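Cloth folding by hand: 792 demos and climbing

Big month for the Trelero project! We passed 792 recorded demonstrations in November, every one of them done by a person holding the tool and working the cloth on an ordinary meeting room table. The arm doesn't get a look in until later. You just pick the thing up, fold or flatten the way you would at home, and the software works out the path your hand took.
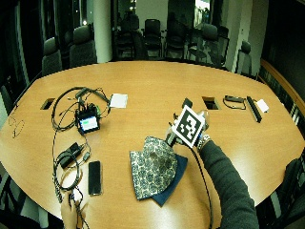
Vesna Delić has been running the sessions and reckons new people get comfortable after one afternoon, which is a huge change from the old joystick setup (my own folds on that were shocking, ask anyone at Osavon). She's asked everyone to slow down a little at the corners and to keep the printed marker turned outward so the tracking doesn't drop. Patterned fabrics are the favourite so far, and we'd love more of them. If you've got tea towels or napkins to spare, bring them in!

Next up is a batch of 80 demos done entirely left-handed, then the first training run on the full set. The target is 1239 before we call the collection finished. Put your name on the Postska sheet if you'd like a turn.
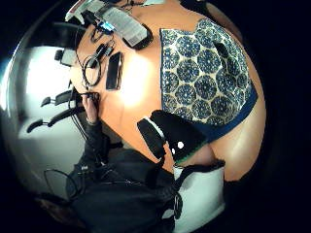
Patterned cloth on the table, from the tool's own camera.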